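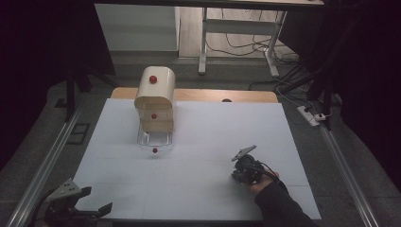 Head view, left gripper unheld, right gripper in hand. Cream container with the clear tray sticking out toward the near side.

Gudley Tabletop Demos

Hi! If you landed in this folder looking for the arm calibration stuff, that lives in the Lutdale repo. What you have here is the hand-guided demonstration set, the one where a person holds the grippers and does the job on the white work surface while everything gets recorded. I'm the one who maintains it, so complaints come to me (Geeta Malhotra did most of the demonstrating, and she should get the compliments).

What's in it

There are 200 recordings in this release. Each one is a single try at a small job with the cream container: reach in, get the gripper near the tray, move it or grab the red ball at the front of it, back out again. I keep calling it "the container" because we argued over a better name for a whole afternoon in August and never settled. In the task labels it's just container, and the clear part is tray. Please don't rename them, the loader matches on those strings and it won't warn you.

Every recording folder has the head video, one wrist video per gripper, the gripper opening over time, the gripper poses, and a small text file with the task label and whatever the demonstrator felt like typing. Some of those notes are useful. Some say "hm".

How the demos are made

You stand at the near edge of the table, pick up one gripper or both, and do the task at a normal pace. That's really all there is to it, but a few things took us a while to learn.

Go slower than you want to near the tray. It's clear, so the head view mostly gives you the shiny outline, and if you swoop in fast you get a handful of smeared images right at the moment you care about.

Wear long dark sleeves. We trained on a mix of bare arms and sleeves early on and I didn't like how the policy behaved, so now it's sleeves for everyone. I haven't run a proper comparison (it's on my list, the list is long).

Keep the idle gripper pointed inward. For one-handed tasks it still gets logged, and its track should be nearly flat. If you bump it halfway through, just throw the take away and go again, it's quicker than fixing it.

Pause before you start and pause after you finish. The trimming script looks for a still stretch at both ends. Without one it guesses, and it guesses badly!

Lift the tips before you turn the wrist. The lower pad is wide and it will catch on things.

Numbers you'll want

Videos are capped at 2000 images per recording. Anything longer is split and the second half gets a "b" on the folder name. I hold out 42 recordings for testing, listed in heldout.txt, and I'd ask you to leave them held out even if you're only playing around. The other recordings are fair game. Batch size 8 works on the small machine, and I haven't bothered trying anything bigger there.

Things that are wrong with it

Shadows. The white sheet picks up a soft grey shadow from whatever is held over it, and a policy can learn to lean on that. Ours did, I'm fairly sure. If you move to a different room with different lights, expect a rough first day.

The sheet has seams in it. Kerttu Kinnunen spotted that the edge detector in the old alignment script was locking onto one of those instead of the edge of the table, so a few of the early poses were off by a visible amount. I reran those with the Karppinen aligner and they look fine to me now, but if you see a gripper floating where it shouldn't be, tell me which folder.

Red on red on red. There are three red balls up and down the container, and a color mask won't tell them apart for you. The one you usually want is the darkest, at the front of the tray. Use position. I wasted a weekend on color.

Demonstrators are not evenly spread. Geeta is right-handed and it shows all over the data. Left-gripper tasks are thin on the ground, and I'd love more of them, so if you have a left-handed colleague and a free morning, get in touch.

Backgrounds are not masked out. You'll see rails, cables, desk legs and bits of floor around the table. I left all that in on purpose and crop at load time. The crop settings are in crop.txt and you can turn them off with one flag.

Getting started

Unpack it anywhere with room to spare, run check_folders.py first (it's fast, and it catches half-finished downloads), then view_one.py with a folder name to watch a recording with the poses drawn on top. If the poses lag the video, your player is dropping images, try the slow option before you write to me.

The training script we use is in the Allidport folder next door. It expects this layout exactly, lowercase names and all.

Changes

9 March 2019: reran the early poses, fixed the tray label typo ("try"), added heldout.txt.
Before that: a mess, please don't use the old archive.

Still to do: the left-gripper tasks, the sleeve comparison, and a shorter note template so people stop typing "hm".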